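The Plate That Sat a Little Too High

When the night run at Navalcombe stopped on plate 13, the log showed nothing unusual. The gripper had closed, the force reading was normal, and the arm had moved off to the next station. The plate had stayed behind, tipped on one edge in its holder, with two rows of samples spilled across the deck.

Navalcombe runs a small contract lab that tests water and soil. It moved its plate handling to a robot arm last year, after the system had completed 2,536 transfers in trials without a drop. The work is simple to describe. The arm reaches down over a multiwell plate, closes two fingers on its sides, lifts it and sets it down in another holder. The gap between finger and plate is small, and so is the room for error.

The lab sent its logs to Tendlow, the integrator that had set up the cell. Tendlow rebuilt the deck in simulation and went through the approach to the plates from more than one viewpoint.
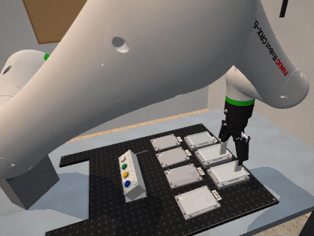
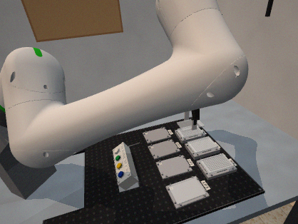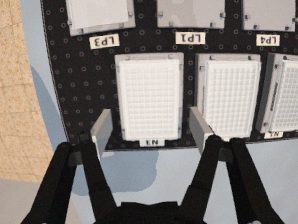

The simulated cell, with the arm over the deck in the first two views and the open gripper facing a white plate in the third.

The fault came down to height. The missed plate had been seated on the rim of its holder at one corner, which left that side 3 millimeters high. The fingers closed on the skirt of the plate at a slant. There was enough pressure to satisfy the sensor, but most of it was on one pad. When the arm began to lift, the plate pivoted and slid free.

That explains the drop. It does not explain why the robot carried on, and this was the part that worried the lab more. The program checked grip force once, at the moment the fingers closed. It did not check again after the lift. As far as the software knew, the arm was carrying a plate, and it went through the motions of placing it – twice, at 2 different stations – before a timer on the plate reader ran out and stopped the run.

No one was in the room, and the samples were ordinary well water. A lab handling infectious material would have had a more serious night.

Tendlow's fix has two parts. The arm now pauses just above the holder and reads the force again, and a drop below the set limit stops the run and calls the person on duty. The holders were also changed for a type made by Uchida, with steeper guides that push a badly set plate down into place.

A sister lab in Jurkby, which uses the same program, got the second force check in March. Its holders are still the old kind. Staff there press each plate down by hand at all four corners before the evening run starts, and sign a sheet to say they have done it.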